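Reading the Small Print: Wagering Rules in Online Casino Welcome Offers
Project report, Consumer Math elective
Jolanta Mazurek and Damian Schwaiger
Advisor: Annelies Ruchti

1. What we did

We collected 152 welcome offers from casino bonus listing pages and read the terms for every one of them. Damian would like it noted that he read more than his half. Nobody played anything, and no money was spent except on coffee.

2. How the offers work

A typical offer matches your first deposit and then asks you to bet the bonus many times over before you can withdraw it. Kellutard wanted 12 times the bonus. Clollar wanted 12 times the bonus plus the deposit, a difference of one short word and a lot of money. On a matched deposit of $100, the first means $1,200 in bets and the second $2,400.

Mivedo kept its wagering rule in paragraph 321 of its terms. We admire the stamina of whoever wrote the other 320.

3. Problems

Our first spreadsheet treated "free spins" as free. We fixed this in September, after Annelies asked what the winnings were worth and we had no answer. We also dropped 11 offers that had expired while we were still arguing about column names.
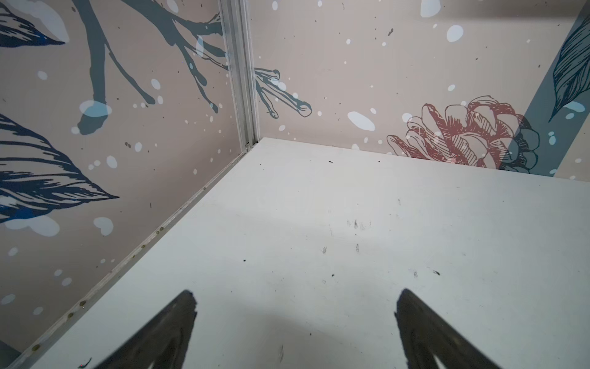
Figure 1. White surface with scuff marks and small specks.

4. What we would change

Sort by wagering rule first and bonus size second. The listing pages do the opposite — we can guess why. We would also record maximum bet limits from the start, as adding them later meant opening every set of terms again.

Thanks to Marlies Pfister for checking our arithmetic twice.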